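5 December 2022

# What's on the Table? A Project About Small Shared Supplies

So for my project I picked the most boring thing I could think of, which is the stuff that piles up on shared tables in the study rooms at Clirthorpe. Tissues, erasers, little packets of whatever, boards that somebody left behind. I've used those rooms since June and I kept losing ten minutes at the start of every session just shoving things around to make space for my laptop. I figured there had to be a project in that, and my instructor said okay, so off I went!

My question was pretty simple. If you give small supplies a fixed spot on a table, do people put them back? I worked with two rooms, Laur and Plaltier (the rooms at Clirthorpe all have names like that, don't ask me why). Laur got a layout with everything assigned a place. Plaltier I left totally alone so I'd have something to compare it to.

The Laur layout went like this:

- a small whiteboard lying flat, with its eraser on top of it
- a clear plastic box for sachets and packets, standing upright in a row
- tissues behind the box
- nothing else, unless you're using it right then

I wanted the box to be clear so that people could see what was in it without digging. My first version was a cardboard shoebox and it was terrible. People lifted the lid, moved things, and left the lid on the floor. I went with the see-through kind after that and stood the packets on end like files in a drawer, so you can flip through them with one finger.

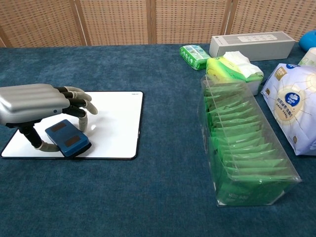 The whiteboard part was my favorite to work out. I tried standing it up against the wall first and it kept sliding down, plus the eraser had no home at all and wandered off constantly (I found it in a chair cushion once). Flat works way better. You write on it, you wipe it, you leave the eraser sitting there, done. It does eat up table space, and I got a couple of grumpy comments about that on the feedback sheet, which is fair.

Carpet on a tabletop sounds weird but I ended up loving it. Light stuff doesn't skate around when you bump the table. The downside is crumbs. So many crumbs. I bought a little hand brush from Cetgate and ended up using it way more than I planned to.

## How it went

I checked both rooms for 6 weeks, once in the morning and once before closing, and marked down every item that was out of place. By the end I had 382 check sheets' worth of scribbles between the practice rounds and the real ones, and typing them up was easily the worst part of this whole thing. Laur stayed neater. The eraser was on the board most of the time, and the packets mostly went back in the box. Tissues were the problem child in both rooms, and I think people just grab them and set them down wherever they happen to be sitting.

## Stuff I'd change

I'd use 2 boxes in place of one, with a smaller one just for tissues and wipes. I'd also put up a tiny label or a photo of the layout, as I never told anyone what I was doing and some of them were probably just guessing. And I'd do the checks on my phone. My handwriting from the evening rounds is a mess, and there are a few entries I had to toss when I couldn't read them.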